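Ikside 848 Garment Steamer: Two Months of Use
16th March
By the home editor

I bought the Ikside 848 to replace an iron that had started leaving brown spots on collars. It is an upright steamer with a tank at the bottom, a pole that comes apart in two pieces, and a fabric-covered hose. I have used it on shirts, curtains, a wool coat and more table linen than I planned on.

Setup took a few minutes. The pole clicks into the base and the hose screws on by hand. The instructions are one folded sheet, mostly drawings, and the drawing for the hanger clip is wrong: it shows the clip facing the wall, and it only fits facing out. The rest of the sheet is fine.

The tank lifts off by a handle and fits under a bathroom faucet, but not under my kitchen one. A full tank lasts through five shirts and a pair of pants with a little left over. When it runs low the light turns orange and the steam stops soon after. You can refill it without unplugging.

Steam comes in two settings. Low is enough for T-shirts and anything with polyester in it. High is what you want for cotton, and even then a cotton shirt that has sat in the basket overnight needs two passes. Plackets and cuffs never come out as sharp as they do under an iron. If you wear dress shirts every day and care about a crease, keep the iron.

Linen is the weak spot. I did a set of napkins and gave up after the fourth. They were smoother than before, but they still looked slept on. I finished them with a borrowed Dorken dry iron that is older than I am.

Curtains are where it earned its space in the closet. I did two living room panels while they hung, working from the top down, and the fold lines from the package came out in one go. The hose reaches to the top of an ordinary window if you stand the base close. For anything taller you need a step stool and someone to hold the hem.

Noise is moderate. It gurgles when the hose dips below the tank, and lifting the hose for a second clears it. The base has wheels, two of which lock. On carpet they don't roll at all.

Thin and see-through fabrics need some care. Keep the head a hand's width away, use low, and hold the piece taut at both ends. If it sags, the steam sets the sag. I had no trouble with sheers done this way, though short strips are awkward, as you run out of hands.

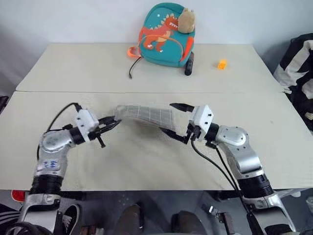

A light gray, see-through strip held out between two grippers over a pale table.

I also tried the Rumden handheld, which costs less and packs into a suitcase. It spits water when tilted, and the tank is good for one shirt. For travel I would still take it. At home the Ikside is quicker.

Descaling is the one chore. Our water is hard, and I had to run vinegar through it after six weeks. The drain plug is underneath, so you have to tip the whole base over a tub. Kawaguchi puts the plug on the side of its steamers, and I wish Ikside did too.

I would buy it again for curtains, coats and everyday shirts. I would not buy it for linen. The warranty runs to next May, and I will update this page if anything breaks before then.

Contact us | Copyright, all rights reserved | Back to top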